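Zedomow 发布厨房自动化采购规划服务:先在仿真台面上试,再决定钱往哪儿花

2025-07-26,Cistberg 讯

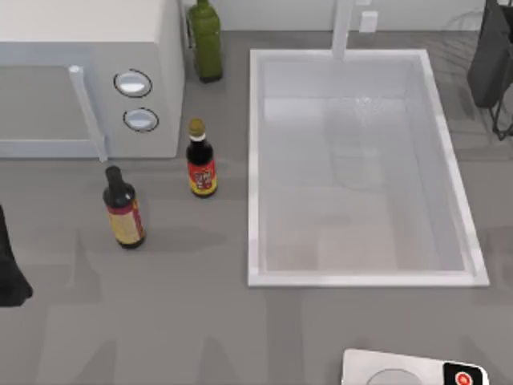

大家好,我是 Sun-ja Myung,在 Zedomow 管设备规划这一摊。公司让我来写这篇新闻稿,我跟市场部的同事商量好了,就用我平时跟客户讲话的口气写,他们居然同意了(谢谢你们!)。所以下面要是有哪一段啰嗦了,请多包涵,我一说起预算表就停不下来。

先说正事:从今天起,Zedomow 的“厨房自动化采购规划服务”正式对外开放。服务对象是想给小型厨房、茶水间、共享厨房、养老机构配餐间配机械臂的单位,尤其是第一次买、手里预算不宽裕、又得给上级写说明的那种。我们不卖机械臂,也不拿任何厂家的返点,我们做的是采购之前那一段:您的台面到底适不适合上设备、该上哪一档、除了机器本身还要花哪些钱、什么时候付、谁来签字。

这项服务在 Cistberg 试运行了一阵子,参加的客户一共有 5 家。试运行期间我们在仿真环境里跑了 379 次台面任务,内容都是最家常的:把瓶子从一个地方拿到另一个地方,开关微波炉的门,往水槽里放东西,再拿出来。听着很简单对吧?我刚入行那会儿也这么想。可是采购最容易出问题的恰恰就是这些动作,合同里往往一句“可完成日常厨房操作”就带过去了,等设备到了现场,双方对“日常”两个字的理解能差出十万八千里。

为什么要从仿真开始呢?说白了就是便宜,而且改起来快。实体样机进一次场,要协调运输、安装、停用厨房、请人值守,哪怕一切顺利也是一笔不小的开销。仿真里把水槽往右挪一点、换一个高一点的瓶子、把微波炉转个方向,喝杯咖啡的工夫就弄好了。客户坐在旁边看着,看到不对劲的地方当场就能喊停。我特别喜欢这种会,比对着参数表开会有意思多了!

当然我也要把话讲清楚:仿真结果不能当验收结论用。仿真里的台面很听话,真实厨房可没有那么听话,有水渍,有油,有反光,还有人随手放下的杯子。我们在每一份规划报告里都会把“仿真里看到的”和“现场还要确认的”分成两栏写,两栏都要客户签字确认。有客户嫌麻烦,问我能不能合成一栏,我说不行,这个没得商量。

接下来讲讲服务内容,我尽量说得实在一点。

第一部分是台面盘点。我们的工程师会上门量尺寸、拍照、记录插座位置、水槽开口、电器的门往哪边开。别小看插座,有一家客户预算都批了,最后发现控制柜的电源线得横穿过道,改线又是一笔钱,还要等物业排期。现在我们把电源和走线放在清单最前面,量完这个再谈别的。瓶瓶罐罐也要登记,高的矮的、粗的细的、带泵头的、盖子拧得紧的,都写进去。夹爪选型很大程度上要看这些东西,而夹爪恰好是报价单里最容易被忽略的一行。

第二部分是仿真试配。我们按盘点结果搭一个台面模型,把候选的机械臂和夹爪放进去跑任务。每个项目通常比较 3 套配置:一套是客户自己看中的,一套是我们认为够用的,还有一套是留了余量、以后能加任务的。三套放在一起看,客户往往很快就知道自己真正在乎什么。有的人一开始冲着最贵的那套来,看完之后把钱挪去买了备用夹爪和培训,我觉得挺好。

第三部分是预算表,也就是我的老本行啦。我们的表格把费用拆成机器本体、夹爪和备件、安装和改造、安全防护、软件授权、培训、年度维护这几块,每一块都标明是一次性的还是每年都要付的。软件授权这一项请大家多留点神!不少报价第一年是含在里面的,第二年开始另收,等财务发现的时候年度预算早就定了。我们会直接问厂家要书面答复,附在报告后面。

第四部分是付款和验收安排。我们建议把验收任务写成具体动作,比如“从微波炉右侧取指定瓶子,放到水槽左侧指定区域”,写清楚次数、允许的失败次数、谁来判定。付款节点跟着验收任务走。这样写合同确实要多花些时间,但后面吵架的机会少得多。

试运行客户之一是 Udham 共享厨房,他们的运营主管 Maxence Masson 跟我们一起熬过了最早的几版表格(有几版真的很难用,我自己承认)。他愿意在这篇稿子里说几句:

“我们原来打算 6 月就下单,机型都选好了。Zedomow 的人过来一量,发现我们的台面前沿太窄,微波炉门一开,机械臂能走的地方就剩一小条。在仿真里试了几个摆法之后,我们把微波炉换了个位置,机型也跟着降了一档。省下来的钱没有退回去,我们拿来做了防护和员工培训。对我来说,最有用的是那张预算表,我可以直接拿给老板看,他问的每一行我都答得上来。”

Maxence 还提了一个意见,说我们的报告太厚。这个意见我们收下了,现在的正式版本多了一份摘要,长度控制在 2 页,给没时间看全文的负责人用。全文照旧给,工程和财务的同事还是需要的。

再说说时间。从上门盘点到交出最终报告,按我们试运行的节奏,最多 5 周。要是台面比较规整、客户那边资料齐,会快一些;要是涉及改水改电,我们会提前告诉您,不会到最后一刻才冒出来。着急赶年度预算的单位,可以先要一份初步费用框架,里面的数字会标明哪些已经有书面报价,哪些还在等厂家回复,您拿去报预算的时候心里有底。

技术方面,仿真试配用的是我们自己的平台,名字叫 Szabo。Szabo 原先是公司内部工具,给我们自己的工程师核对可达范围用的,界面嘛……怎么说呢,很工程师。为了这次对外开放,团队把它重新整理了一遍,客户现在可以在会议上直接看台面、换视角、挪物品,不用再等我们导出视频。常见的厨房物件,像微波炉、水槽、调味瓶、沥水架一类,库里都有现成的模型;客户有特殊设备的,我们按实测尺寸另建。

有几个问题最近被问得特别多,我顺手在这里一并答了。

有人问,只买一台机械臂的小单位也能用这项服务吗?能的,而且我个人觉得小单位更应该用。大单位买错一台还能调去别的地方,小单位买错了就只能天天看着它。

有人问,已经收到厂家报价了,现在找你们会不会太晚?不晚,合同没签就不晚。把报价单带来,我们从费用拆分和验收条款开始看,台面盘点同步安排。已经签了的也可以来聊,只是能改的地方少一些,多半集中在备件、培训和维护上。

有人问,租设备是不是比买划算?要看您打算用多久、任务会不会变。租赁的方案我们也会放进预算表里,跟购买并排列出来,押金、保险、退租时恢复原状的费用都写上。恢复原状这一条,很多人签字之前压根没翻到那一页。

还有人问,你们会推荐具体品牌吗?我们会把符合您台面和任务的候选都列出来,写明各自的长处和短处,最后选哪一家由您定。前面说过,我们不拿返点,这一条也写在服务协议里,您可以翻出来对照。

收费方面,规划服务按项目收固定费用,依台面数量和任务复杂程度分档,签约前一次报清。中途因为我们的原因要重做仿真,不另收费;客户临时换了厨房场地,需要重新盘点,这部分会单独报价。多个台面一起做的单位,盘点可以合并安排,上门的费用只算一次。

报名方式很简单:通过 Zedomow 官网的“采购规划”页面提交申请,写明单位名称、台面数量、想让设备做的事情,有照片的话一起传上来就更好了。不用写得多漂亮,“每天要把一堆瓶子从这头搬到那头,烦死了”这样的描述我们完全看得懂,而且很喜欢。收到申请之后,会有同事跟您约第一次通话,通话不收费。如果聊下来觉得您目前的情况还不到买设备的时候,我们也会照实说。

在 Cistberg 本地的朋友,也欢迎直接到我们的演示间来坐坐,Szabo 的演示可以现场操作,您自己动手挪挪瓶子、换换水槽位置,比听我讲强。来之前请先在网站上预约一下,演示间不大,人一多就转不开身了。

关于 Zedomow

Zedomow 是一家总部位于 Cistberg 的自动化规划公司,为餐饮、共享厨房和照护机构提供设备选型、预算编制、仿真试配和验收方案服务。公司不生产、不销售机械臂及相关硬件。

媒体联系

Sun-ja Myung,Zedomow 设备规划负责人
采访及资料需求请通过 Zedomow 官网“新闻中心”页面留言,并注明媒体名称和截稿时间。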